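Flasow Programme: Questions from Staff

Who is affected by the change?
All staff in the Lagman packing and room-preparation teams. The two teams employ 328 people between them. No post will be removed as a result of the programme before the review in September.

Will I be required to take part in recording sessions?
No. Sessions with the hand-held grippers are voluntary and are paid at the normal hourly rate. Staff who decline will keep their present duties, and their decision will not be entered on their staff record.

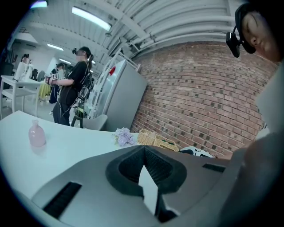

Vondora, 12 March 2023 — Answers on this page apply from the above date and replace those given in the earlier staff notice.

What does a session involve?
Participants wear a head-mounted camera and handle everyday household items with the gripper. Several people may work in the same room. A session lasts no longer than 70 minutes, including the time needed to fit the equipment.

How many recordings are needed?
Brillmont has set a target of 4,000 recordings, of which 2,577 have been accepted.

Will my face be recorded?
It may be, where a colleague's camera is turned towards you. Faces are blurred before any recording leaves the site. You may ask for a recording to be deleted by writing to the programme office.

What happens to my job if the machines take over part of it?
Staff whose duties change will be offered training in checking and setting up the machines — during working hours and without loss of pay.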